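August 2, 2025
Notebook, page 137, K. Bauerfeind
Open day at Fluvaseo, notes for me and for Delwyn's group

I write this in the evening from my paper notes, so the order is a little mixed. Delwyn Harawira should correct me where I misunderstood, she stood closer to the cell than I did for most of the time.

We arrived before the main group and got our visitor badges from the desk in the corridor. The host for our slot was the person from Qureshi who made the first task scripts in March. The talk was short, and then we went directly to the cells. I prefer it this way. There were three stations, but I only took proper notes at the small-object cell, because this is the one we want to copy.

The task there was the simple one with a ball and a box: bring a shiny metal ball to a small open wooden box, which has a pink edge on one side. The person operating sits outside and sees mainly the wrist views on a monitor. I asked if we could get pictures from the demonstration and they put them on a stick for us, very kind.
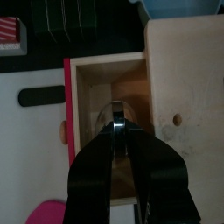

The first thing I wanted to know was how the operator judges depth. With the wrist view you see the fingers very large and everything behind them quite small, and I was always thinking the gripper is closer to the box than it is. The host said that new operators make the same mistake, and they learn to look at the rim of the box and not at the fingers. I tried it for 2 minutes on the practice station and was bad at it. My hand wanted to go too low.

Delwyn asked about the speed limit. They have it at 60 percent for visitors and trainees. For their own people it is free. I think we should also start with 60 and leave it there until everybody has done a full set.

Notes about the objects:
- Toy kitchen things are used as neighbors for the box. A light blue pot, a green sliced vegetable, a block with red and white stripes on top.
- The boards stay close to the box on both sides, so the approach has to come in cleanly.
- They keep the objects for one cell together in one crate, with a list inside the lid. We don't do this and we lose time every morning. 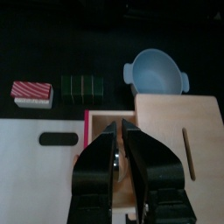

When the fingers are down at the box, the wrist view shows very little of the ball, only some shine in the narrow space between them. I wrote "how do you know you have it?" in big letters. The answer was that the operator looks at the overview camera and also at the gripper width number on the screen. The width number is from the Kuvedon software. We have the same number available in our setup but we never show it to the operator. To do: put it on the screen, large font.

A question from another visitor was why not choose an object with a dull surface, since the metal reflects everything. The host said the shine is wanted, because a matte ball was too easy for their evaluation. I am not sure I agree. For our first set I would take both kinds and compare.

The cell itself is darker than I expected. Black fabric on the inside, dark table, and the light is weak. Delwyn liked it and I was less happy, I could not see well what was lying on the table from where I was standing. But it must be said that the background is very calm, and in our room we have the window and people walking behind.
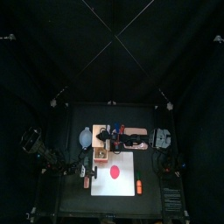
Overview of the small-object cell, both arms, box with red rim below the wooden board.

I asked about the white sheet with the red oval. It is used for placing the camera at the beginning of a session, and after this it just stays on the table. They check the position against a saved picture. If it does not match they adjust the camera and start the check again. Simple, and better than our tape marks, which come off.

Cables: the host admitted it is their weak point. They have changed the routing several times. For the next version they want the Fendex cable guides, but the delivery is late. I wrote down the part name on the back of my badge and then I gave back the badge. Delwyn, did you write it too?

Then there was a longer discussion on how many repetitions one person should do. They do 24 in one block, then change the operator. After that people become careless and the recordings get shorter and more rough. We had planned much longer blocks. I would now reduce this.
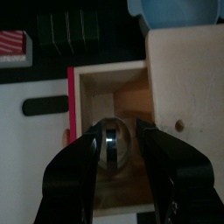
About the grip. A ball between two flat surfaces has very little contact, so a small error in height makes it roll out. They teach the operators to close at the middle of the ball and to wait a moment before moving. On the practice station I lost it two times and held it on the third. Delwyn held it on the first, with no comment from her, but I saw the face.

I also asked what they do with the failed attempts. They keep all of them and mark them with one key on the keyboard. Nothing is deleted on the same day. I like this rule.

Still open:
- Which finger pads do they use for the metal ball? I forgot to ask.
- Can we get the object list as a file?
- Ask how long the camera check takes when done by one person.
- Decide on block length before the next session (my vote is 24).

The stick with the pictures is in the top drawer of my desk, please copy and put it back.

K.B.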